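Clearing the metal shelves at Felcombe
Gallery, August

The back store at Felcombe has been filling up for years with trays, tins, lids and hard cases. Some came with the building, some came from the old Kazmi kitchen when it closed, and the rest arrived a box at a time. In August we took everything off the shelves, washed what needed washing, and put back only what gets used.

It took 4 afternoons. The first was spent carrying things out to the benches and the second was mostly dishwashing. We had meant to do the cupboards under the window at the same time but ran out of bench, so they will have to wait until after the spring fair.

The notes are in the order we worked, starting from the door.

Top shelf
Cake tins and muffin trays. The non-stick ones had mostly lost their coating and went to scrap. The plain ones came up well with hot water and bicarb. Two of the round tins have loose bases, so check underneath before you pour a batter in.

Second shelf
Roasting dishes, all enamel. We kept the deep ones and gave the chipped ones to the garden group for seedlings. The racks that go inside them are now tied together in a bundle with kitchen string.

Third shelf
Baking sheets. There were 53 of these, counted twice, and no oven in the building takes more than four at once. Anything that rocked when laid on the bench was put in the give-away pile. A bit of a warp is fine for toast but no good for biscuits.

Labels
We used Virkura paint-on labels for the shelf edges, as the stick-on kind had fallen off and ended up on the floor behind the uprights. The paint needs overnight to dry. If you rearrange a shelf, please change the label too.

The uprights
The shelving is Unex and bolts together. One bay had a bolt missing at the back and leaned a little to the left. That has been fixed. The feet now sit on rubber pads so the bays don't scrape on the concrete.

Bottom shelf
Large flat pieces used to be stacked on their faces down there, which meant lifting the whole pile to get to the one you wanted. Aluminium marks easily and most of the scratches came from dragging one piece across another. We now store the big ones standing up on their long edge.

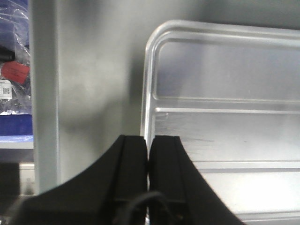 Steel wool is not to be used on any of the aluminium. It leaves grey smears that come off on tea towels. Warm soapy water and a soft cloth will do, and dry the rims properly, as water sits in the fold and leaves a white line.

Loose lids
A lid with nothing to go on is kept for a year and then it goes. There are 9 in the box at present. If you think you have the matching bottom at home, bring it in and try it.

Give-away pile
Whatever was sound but surplus is on the trestle in the side passage. Take what you like. The leftovers go to the scrap yard at the end of the month, which paid us almost $100 for the last load, and that money went on the new dish racks.

Still to do
Cupboards under the window, the drawer of odd handles, and a hook for the step stool.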